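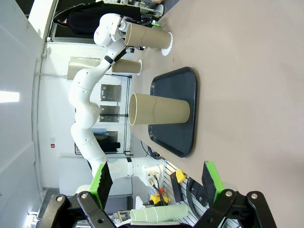 Does training on two-arm data help a single arm?

Pistent

We're trying to repeat the Ezeani result, where a policy is first trained on two-arm demos and then fine-tuned for one arm. We have 3,144 episodes and kept 2,346 after filtering. Success on tray placing hasn't moved. Is the wrist view the problem?

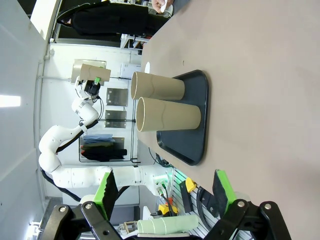 Wrist view, two tubes on the tray and one held by the other arm.

Dreltel

Probably the filter. We had the same trouble in October. If you drop every episode with a pause in it, you also drop the ones where an arm waits its turn — and those matter most for this method. Put them back and retrain before you touch the cameras. Also check that both arms' joint states share one clock. Ours didn't.

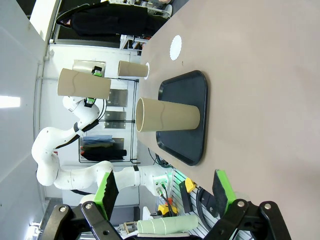 Gripper open, one tube on the tray, second arm holding another.

Zavada

Didn't work for me either. I'd just use more data.

Pistent

Put the paused episodes back, 980 steps of fine-tuning, 10 trials per seed. It's better on two seeds and the same on the third. Clocks were fine. Will try a fourth seed with the wrist view masked.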